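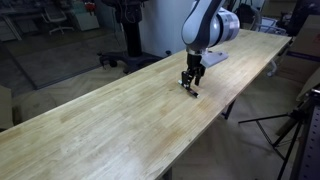 Una mesa larguísima hecha con muchas tiras de madera pegadas. Mira los dibujos de la veta, que de ellos vamos a hablar.

¿Por qué la madera tiene rayas?

Ve a buscar algo de madera. Una cuchara, una silla, la puerta de tu cuarto, lo que tengas cerca. ¿Ya? Pues acércate mucho y fíjate en las rayitas. A mí de pequeña me encantaba seguirlas con el dedo y creía que alguien las había pintado con un pincel finísimo. ¡Pues no! Las rayas las hizo el árbol mientras crecía, y tardó años y años.

Te cuento cómo. Justo debajo de la corteza, el árbol tiene una capa muy delgada que se llama cámbium (qué palabra, ¿eh?). El cámbium se pasa la primavera y el verano fabricando madera nueva, y la va poniendo alrededor de la que ya había, como si el árbol se pusiera un jersey encima de otro jersey sin quitarse nunca los de abajo.

En primavera suele haber agua y el árbol crece deprisa. La madera que sale entonces es más clara en muchos árboles, por ejemplo en los pinos. Al final del verano va más despacio y hace una madera apretada y oscura. Y en invierno, en los sitios donde hace frío, descansa. Si cortas el tronco de lado a lado ves un círculo claro y uno oscuro, uno claro y uno oscuro... Cada pareja de 2 es un año entero, y a eso lo llamamos anillo.

O sea, que contando anillos sabes cuántos años tenía el árbol. En mi casa hay una rodaja de pino que uso para poner la tetera y tiene 17 anillos. Los conté con una lupa y un alfiler, y me perdí varias veces. También hay anillos gordos y anillos flacos. Los gordos suelen ser de años buenos, con lluvia, y los flacos de años en los que el árbol lo pasó regular – a lo mejor hubo sequía, o los vecinos le tapaban el sol.

¿Y los árboles muy viejos? Una vez, de viaje por Pleven, en Bulgaria, vi en un taller una rodaja tan grande que no cabía por la puerta. Tenía un cartelito que decía 426 años. Me quedé un buen rato buscando el anillo del año en que nací, ¡y estaba casi pegado a la corteza!

Vale, pero las tablas no tienen círculos, tienen rayas. ¿Dónde se han metido los anillos? Piensa en una cebolla. Si la cortas por el medio, de lado a lado, salen aros. Si la cortas de arriba abajo, salen líneas curvas. Con el tronco pasa algo parecido: al serrarlo a lo largo, los anillos se convierten en rayas, en ondas o en unos picos que parecen montañas. Ese dibujo se llama veta.

A veces, en medio de la veta, aparece una mancha redonda y oscura como un ojo. Es un nudo. Ahí nacía una rama, y el tronco fue engordando a su alrededor hasta abrazarla.

Para hacer en casa

Pon un papel fino encima de una tabla que tenga la veta marcada y frota con una cera tumbada, sin apretar mucho. Irán saliendo las rayas. Prueba con maderas distintas y apunta detrás de cada papel de dónde la sacaste. Yo tengo ya 7 pegadas en un cuaderno, y mi favorita es la del cajón de los cubiertos.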